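El club de robótica de Todley – galería del proyecto de simulación

Este curso el club decidió que el brazo aprendiera a coger fruta de un plato. El brazo es simulado, el plato es simulado y la fruta también, de modo que el presupuesto de material se quedó en 40 euros, que se fueron íntegros en galletas. Las galletas eran reales y duraron una tarde.

El grupo lo forman Ga-eun Nam (control de la pinza), Jae-hoon Na (cámaras virtuales), Ji-hoon Heo (texturas y quejas) y Hywel Bevan, que vino a preguntar por el ajedrez y sigue aquí.

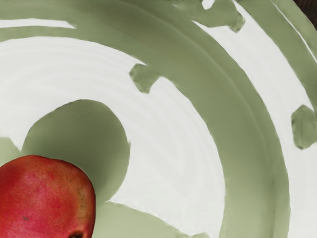 Todley, abril

Vista de cerca del plato verde y blanco. Ji-hoon Heo defiende que los bordes irregulares del dibujo le dan un aire artesano. Jae-hoon quería un plato liso y perdió la votación, aunque el liso acabó entrando en otras pruebas con el argumento de que hacía falta variedad.

La mesa pasó por varias versiones. La primera era tan brillante que parecía una pista de patinaje; la definitiva tiene tablones oscuros y bastante castigados, como casi todas las mesas que hemos conocido. Lo de la lata vino después: Ga-eun pidió algún objeto que estorbara.

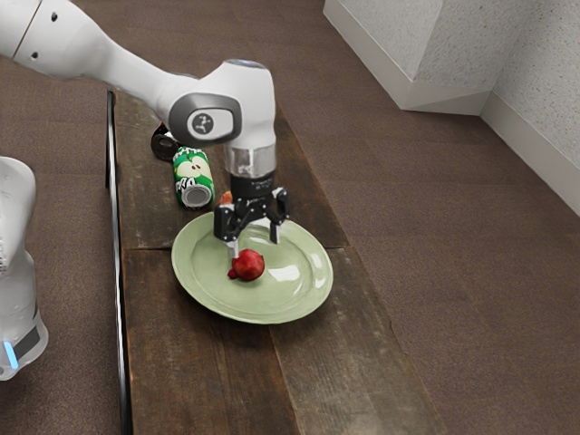
El brazo sobre el plato, con la pinza abierta. Detrás, la lata verde tumbada.

En el club la fruta se llama Tak, sin que conste acta del bautizo. Llevamos 392 intentos apuntados en la hoja compartida, con unos 20 que nadie sabe explicar porque la columna de observaciones dice solamente «ver Hywel». Hywel tampoco lo sabe.

El intento 53 tiene fila propia en amarillo. La pinza cerró en el aire con mucha delicadeza, subió, giró y depositó nada en el sitio correcto. El programa lo dio por bueno. 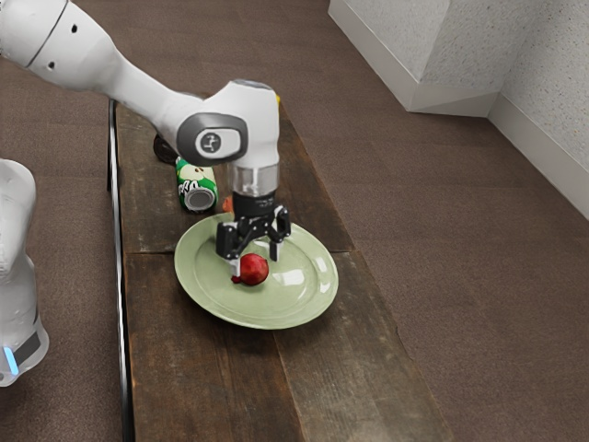

Desde entonces la puntuación comprueba también que haya fruta entre los dedos, una mejora que Ga-eun presentó al resto con cuatro diapositivas y que cabe en una línea de código. Las diapositivas están en la carpeta común, por si alguien las echa de menos.

Queda pendiente ajustar los reflejos. Jae-hoon los quiere fuertes para que la visión artificial sufra un poco; Ji-hoon Heo dice que ya sufre bastante con nosotros. 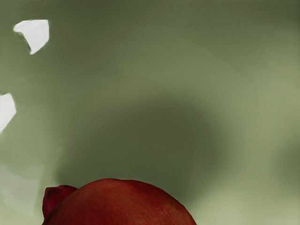
Fruta roja en primer plano y dos reflejos blancos a la izquierda. Jae-hoon, encantado.

La hoja de intentos sigue abierta para los miembros del club. Se ruega rellenar la columna de observaciones con palabras – «regular» cuenta como palabra.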